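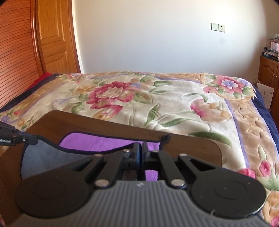

Why fold small cloths on a board when the bed itself is flat enough?

A mattress gives under the hands, and a thick cover on top of it shifts as the cloth is moved. A board keeps the cloth at one level, so that corners brought together stay together while the fold is pressed down.

Chapter 13
Folding Small and Bound Textiles

By the end of this chapter you should be able to set up a folding surface in a bedroom or laundry, fold a two-sided cloth so that its edges meet, deal with a bound edge that curls or pulls, and stack folded pieces so they can be taken out one at a time.

Chapter 12 covered sheets, doona covers and other large items, which are usually folded by two people or over a line. Small textiles are a different job. They include face washers, tea towels, placemats, bibs, cleaning cloths and cot-sized wraps. Each takes only a few seconds, but a household goes through a lot of them, and a poor fold is repeated all the way up the pile.

13.1 The folding surface

Any firm, clean, dry surface wider than the opened cloth will do. Many people have no spare table near the linen cupboard and work on the bed. In that case lay a board on top of the bedding. A timber pastry board or an old shelf is suitable. Check the edges for splinters and wipe the board down first, paying attention to the underside if it has been stored on the floor.

Place the board square to the side where you will stand. It should be close enough that you can reach the far edge without leaning your weight on the mattress. If the bed is low, kneel or sit.

A dark board suits pale cloths and shows up lint. With dark cloths, or cloths with a dark border, the edge can be harder to pick out, and the room light matters more. Stand so that your shadow falls away from the work.

13.2 Two-sided cloths

Some cloths have a different colour on each side, such as purple on one face and blue-grey on the other, with a black trim between them. The two colours are a help when folding. At the first fold, any part of the lower face still showing past the upper one tells you at once that the edges have not met.

Decide which colour is to be outside before you start, and use the same one for the whole pile. Lay the cloth with that colour down. Take hold of the edge at a corner, lift it, carry it across and set it down on the opposite edge. Smooth from the fold outwards. Smoothing towards the fold pushes slack into it and leaves a ridge.

Rounded corners need a little more care, as there is no point to line up. Match the straight part of each edge and let the curves follow.

13.3 Bound edges

Binding is a strip sewn over the raw edge of a cloth. It is often a different fibre from the body, and the two may shrink by different amounts in the wash. When the binding shrinks more, the edge gathers and the cloth cups. When the body shrinks more, the binding stands up in loops or bunches, most often near a corner.

Do not try to flatten a bunched edge by folding it inside the pile. Pull the cloth gently between both hands along the bound side, lay it down again and ease the trim flat with the fingertips. If it springs back, press it with an iron at the setting given for the weaker fibre.

Key terms

Binding: a strip of fabric enclosing a raw edge.
Face: either side of a cloth, named by its colour or finish.
Slack: loose fabric lying between two held points.

Before you read on

Take a tea towel and a bound placemat from your own kitchen. Fold each in half three times on a bed, and then three times on a board. Note where the edges fail to meet. You will need these notes for the exercise in 13.5.

Chapter prepared by Graça Amaral and Umesh Bhardwaj

This site uses cookies to remember your place in the book. Accept | Manage settings

© Ronden Home Studies | Contact us | Back to top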